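Flats to lose hot water for four days, residents told by leaflet

Residents of Viklund Court have been told that their hot water will go off at 9am on Tuesday and come back when it comes back, which the building's managing agent, Dridus, hopes will be 4 days later.

The shutdown allows contractors Tukosen to replace a communal boiler that has been on its last legs for most of the decade. All 300 flats are affected. Cold water will run as normal, and the leaflet describes it as "unaffected and refreshing". 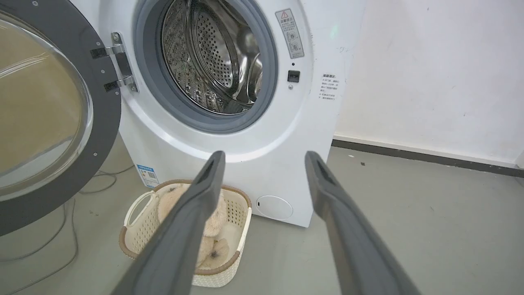
A front-loading washing machine with its door open.

Dridus suggests that residents "plan ahead", and offers a list of ideas running to 2 sides of paper. They include filling flasks, visiting relatives and joining the Zindov leisure centre across the road, where a day pass with showers costs rather more than most people pay to wash.

Compensation has been set at a flat sum per household, to be knocked off the November service charge. The total bill comes to £2,768, or a little over nine pounds a door. One reply pinned up in the lobby asked whether it could be paid in kettles.

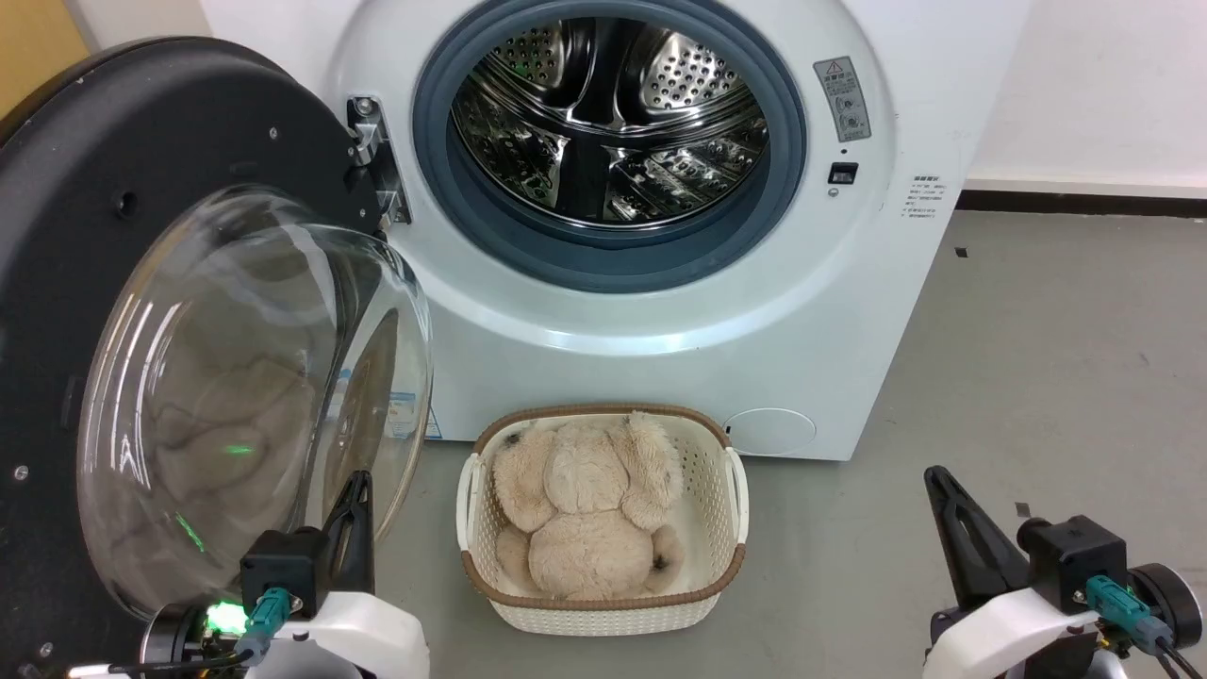
Laundry is the other sore point. The leaflet says most modern machines heat their own water and should carry on regardless, though it advises against running them while engineers are flushing the pipes. Anyone wanting to check the drum for grit beforehand can swing the door right back and have a look round the steel and the rubber seal - a job the leaflet allots a whole paragraph, one more than it gives to the boiler.

A second leaflet is promised, correcting the first.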